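Drawing games

A drawing game is any parlour game where one player makes a picture and the others try to work out what it is. I've been writing these pages for the Millen games wiki for a while now, and this is the entry I get the most post about, so I've given it a good tidy.

The basic rules hardly change from house to house. Players split into 2 teams, someone takes a card, and off they go with a pencil while everybody shouts. No letters, no numbers, no talking from the person drawing (humming is a grey area - my family allows it, and we've had rows over it). 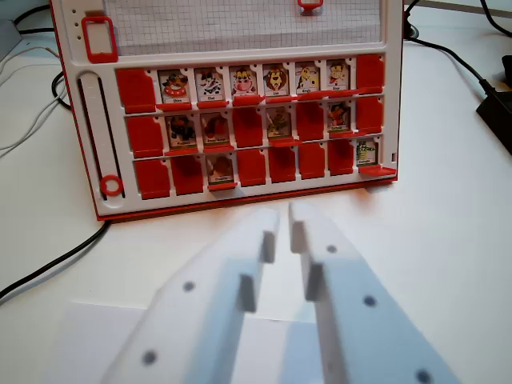
Word lists are where the games really differ. Sudine, the one I grew up with, has 242 words, nearly all of them animals and things you'd find in a kitchen. Durnell is far meaner! It has 838, and among them are "regret" and "the day after tomorrow", which I have never once seen anybody get. The big Tsao set runs to 2980 words, sorted by how hard they are, and you can play it every August for years without meeting the same card twice.

Timing matters more than people think. A sand timer gives a nice bit of panic, but I prefer a kitchen clock with a loud bell, as you can set it longer for small children and grandparents.

Scoring is usually a point per correct guess. Some groups give the point to the artist as well, and I like that version best - it stops the good guessers running away with it. For games where you act instead of draw, see the page on charades.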